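Review: Brullivero 2, simulation package for dexterous hand policies

I work with robotic hands since several years, mostly on kitchen tasks, and in October our group changed to Brullivero 2 for the evaluation of our policies. I write this review for people who must decide between it and Draler, which we used before.

The method behind the package is simple to explain. You train the policy on real demonstrations, then you run it in a simulated copy of the task and use the success rate there to rank your checkpoints. The real robot is needed only for the best ones. The authors claim the ranking in simulation agrees with the ranking on hardware, and this is what I wanted to test.

We ran 569 simulated episodes with 7 checkpoints, and repeated 235 of them on our real setup. The order of the checkpoints was the same except for two in the middle, which changed places. With Draler we had much more disagreement, especially when the hand had to hold small round objects. The absolute success rates are another matter. They were higher in simulation for every checkpoint, so please do not report them as real performance.

Installation was not difficult, but the manual is thin. The page about contact settings assumes you know the older version. My colleague Shivam Rana lost a full afternoon because friction values from a Draler file are imported without any warning and mean something different.

The object library from Sæther is a good addition. It has pans, food trays, small vegetables and so on.
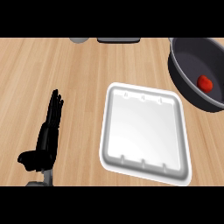 I would like to have more control over the lighting, because our policies are sensitive to it and the default is very even. Thin, flexible packaging is also treated as a rigid body, so a policy which squeezes too hard is not punished as it should be.

Support comes from Stesance, by e-mail only. They answered my two questions politely, the second one after a long wait.

I give four stars out of five. For ranking checkpoints we will keep using it. For soft objects I would wait for the next version.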